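Unit 4: Stale data, or how an arm can be wrong about where it is

Bring your printout of the Norkine log to this one, because we'll be scribbling on it. I love this fault. It is small, it did no damage, and it manages to touch nearly everything we have covered since the start of the module!

## The job

The Rillberg bench runs a task called Gezer. It is a tabletop pick-and-place: the gripper collects a small lidded cup, carries it over to a ceramic mug, and lowers it in. Two cameras feed the planner, one looking across the table and one looking down past the fingers. The planner (Plitine, the same one you have on the lab machines) takes the most recent picture from each, works out where the mug is, and sends the arm a short string of positions to move through.

The table is an ordinary one with household things left along the back, which is good practice. A planner that only works on a bare bench hasn't learned much, and the basket handle in particular gives it something tall to stay clear of. 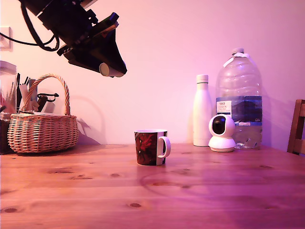

What does "stale" mean when we talk about camera data?

It means the planner is using a picture older than the moment it is planning for. The picture may be perfectly sharp and correct for the time it was taken, but the arm or the objects could have moved in the meantime.

## What happened

The group had done 80 runs in an afternoon with nothing worse than a bumped rim. On the next one the downward camera stopped delivering new pictures partway through the approach. The arm kept going. It lowered the cup to a point beside the mug, pressed on the tabletop, and tripped on force with fault 2062. Someone hit the stop button as well, a moment later. Good instinct, well done them.

Now look at the log. You'd expect a "camera lost" message before the 2062, and there isn't one! Spend five minutes with your neighbour on why, before you turn the page.

The camera had not dropped its connection. The driver still answered every request, and it answered with the last picture it had. Worse, it stamped that picture with the time of the *request*. So the planner asked "how old is this?", got told "brand new", and carried on with full confidence. Every check passed.

There was a check on the other side too. The arm controller expects a heartbeat from the planner every 100 ms and will brake if it doesn't get one. The heartbeat was fine throughout. The planner was alive, cheerful and busy, working from an old view.

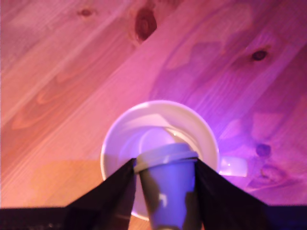
The last part of the approach is where all of this bites hardest. Higher up, an error of a few millimetres gets corrected on the next picture and you never notice it. Close in, the cup and fingers hide part of the mug, so the planner leans on fewer visible edges and needs each new picture more than it did before. A freeze at the top of the move is a nuisance. A freeze near the bottom means the arm finishes the job blind.

It's also why the force trip matters so much. That was the only layer in the whole system that didn't depend on a camera, a timestamp or the planner's opinion. It felt a push where there shouldn't have been one, and it stopped. Cheap, dumb and wonderful.

## Reproducing it

My favourite bit. You can't fix what you can't make happen again, and the group got it to happen on demand in under an hour:

1. Take everyone's hands out of the marked area and put the arm in reduced speed.
2. Empty the gripper, close the fingers, and start the approach over the mug.
3. Block new pictures at the driver, leaving the connection open.
4. Watch the planner's "age" readout. With the fault present, it stays near zero.
5. Let the arm reach a raised floor height set well above the table, then stop it.

Step 5 is worth copying into your own notes. The floor height is set in the controller, so a confused planner can't argue with it. If you do a fault test without one, I will send you back to write the risk sheet again.

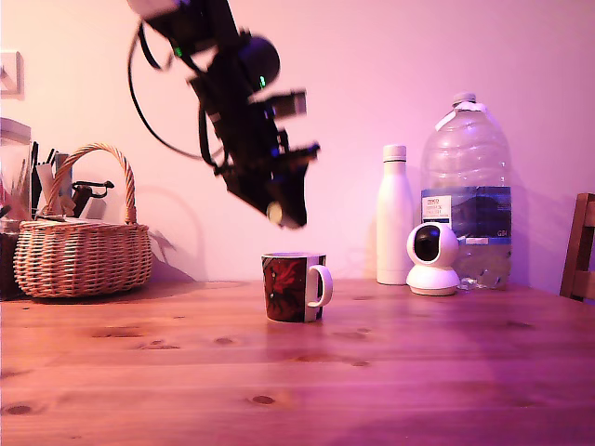

*Fig. 4.1. Gripper in the air with its fingers closed, above and slightly left of the mug.*

The first attempt at a fix was to compare each picture with the one before and raise an alarm if they were identical. Tempting! It does catch a frozen feed on a moving camera. It is a poor idea on the fixed one, where a still table looks much the same from one picture to the next, and the group got false stops whenever the arm paused. They tried loosening the limit and then it missed the real thing.

## The fix that stayed

Three changes went in, and I'd like you to be able to say which layer each one belongs to.

- The driver now passes on the time at which the camera took the picture, and a frame counter with it. If the counter doesn't go up, the picture isn't new, whatever the clock says.
- The planner refuses to send positions when either feed is too old. It holds still and waits for up to 2000 ms, then gives up the run and asks for a person.
- The heartbeat is only sent if the pictures are fresh. Before, it said "I'm running". Now it says "I'm running and I can see", which is a far more useful thing to tell an arm.

There was a bit of debate about what "give up" should look like. The obvious answer is to go back to the home position, and for an empty table that's fine. With clutter about, driving home on old pictures is another blind move. The group settled on stopping in place, with recovery done by hand at low speed. It's slower and a bit annoying if the arm has parked itself over something awkward, but I think they were right. Argue with me in the seminar if you disagree.
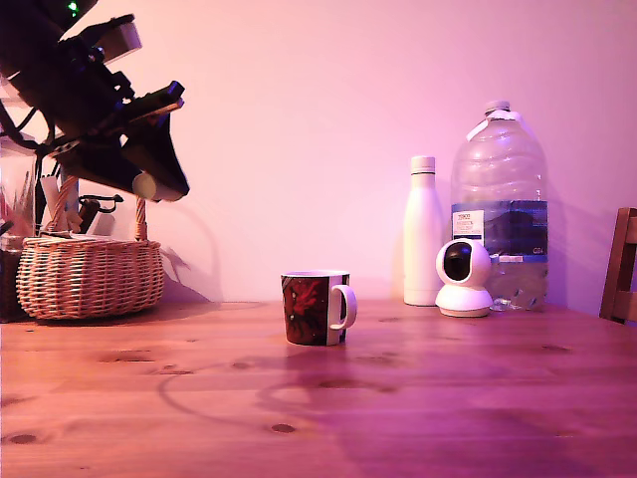
*Fig. 4.2. Gripper over the left of the table, its white tip above the basket. Use this position for exercise 2.*

## Exercises

1. Mark on your log the earliest line at which the freeze could have been spotted, using only what was recorded. Then say which extra field would have let you spot it sooner.
2. The arm has stopped in the position shown in Fig. 4.2 with both feeds frozen. Write out a recovery, move by move. What do you check before the first one, and who is holding the stop button?
3. Suppose only the fixed camera freezes and the downward one is fine. Should the arm be allowed to finish? Give one case where you would let it and one where you wouldn't.
4. The 100 ms heartbeat was never late. Explain in two or three sentences, for a reader who has never met a robot, why the arm still went wrong.

Have a go at 2 before the seminar even if you skip the others. We'll start there, and I want to hear some proper disagreement about the basket handle.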